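Tuesday, September 23, 2025

Shape sorter, green foam board. Notes from the afternoon, written up by me (Ekua) with Selorm's scribbles added where I could read them.

Started by going through the loose pieces from the Privow box against the list Rosimeire made in May. Two are missing from the list altogether and one is on it twice under different names. I have renamed everything by shape and colour, so "the little man" is now "orange, two legs". Seidu will carry on calling it the little man. The box label says lot 3853, and I have copied that on to the inside of the lid as well because the outside one is peeling.

Cleaned the board before doing anything else. Damp cloth, no soap, then a dry paintbrush for the corners of the cutouts. Foam dust gathers in the narrow ones and a piece will sit proud by a hair if you leave it there. The face of the board is fine. One back corner has a small dent which was there last time.

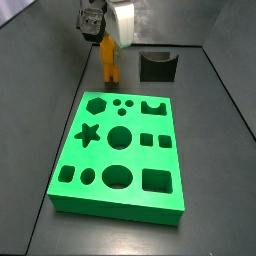

The orange piece is the awkward one of the set. It wants to be started legs first and dead upright, and if it leans at all one leg catches the rim before the other. Held as it is with the two legs pointing straight down and nearly touching the table, it is easy to judge the lean against the edge of the board, so I would line it up down there at the side first and only then bring it across. Ohemaa prefers to line up over the holes. We did not settle it. The three small circles next to the hexagon are a nuisance for anyone working by eye - from a low angle they run together into one dark patch.

Fit checks, orange piece only. Selorm wrote down 9 tries and I wrote down 9, so for once the notebooks agree. He has marked 6 as "clean" and the others as "needed a nudge". I would like us to agree what a nudge is before the next session. My suggestion: if the piece has to be turned after it first touches foam, it is a nudge. If it only has to be pressed, it is clean. 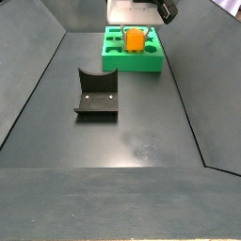
Selorm's other point was about wear. The rims of the cutouts will round off with use and then the tries from one month can't be set beside the tries from another. He wants a second board bought now and kept in its wrapper. Owen (the supplier, on the Virkow account) had them in stock when I rang, same green, same thickness. I have asked for one and will put the order slip at the back of this book.

Pieces go back in the box in the order of the new list, large ones underneath. Please don't put the board in on top of them, it marks. 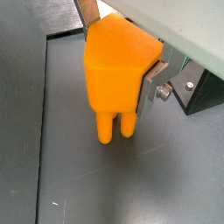
Can the legs be sanded down a little to make it go in more easily?

Leave them as they are. Any sanding changes the piece for good, and the earlier tries would have to be done again. If it binds, brush out the cutout first and check the board is lying flat.

Still to do: measure both legs with the calipers, fix the duplicate on Rosimeire's list, ask Seidu where the two unlisted pieces came from.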